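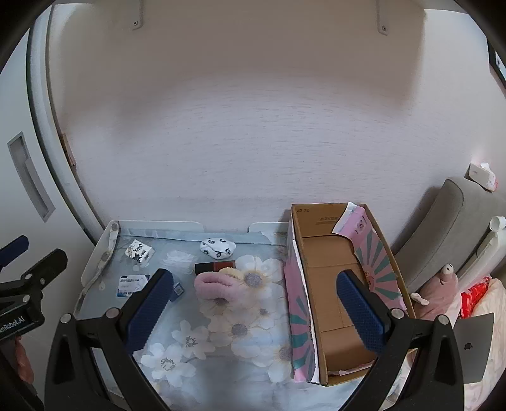
The Forent fold-down guard rail from Zusen fits along the open side of a bed, daybed or bench and keeps a sleeper or a stack of pillows from going over the edge. It clamps to the bed base, so nothing is screwed into the wall or the floor. Most of our customers use it where the bed is pushed up against a wall, as with the flat surface under the pale blue floral sheet, and only the room side needs closing off. If your bed already has a raised edge at one end, measure from the inside of that edge.

**What's in the box**

- One rail, 26 inches long when open
- Two base clamps with rubber pads
- Hex key and four bolts
- Printed instructions

**Fitting**

Slide both clamps under the mattress and tighten them by hand first. Set the rail on the posts, check that it folds all the way down, then finish with the hex key. Do not use the rail with a mattress thinner than the lower line marked on the posts. Check the bolts again after the first week.

The rail is tested for adult use. It is not a crib rail and should not be used for children under five.

**Ordering**

Part number 406, white or gray. The price is $69 with one set of clamps. Extra clamps, also made by Zusen, are sold in pairs. The older Plisura rail uses a different post, and its clamps will not fit this one.

We have sold the Forent since May. Orders placed before noon ship the same day. For lengths other than standard, or for more than ten rails at a time, write to Ismael Portela at the Declercq sales desk and include the inside length of the bed and the mattress thickness. Returns are accepted for 30 days if the clamps have not been cut or drilled.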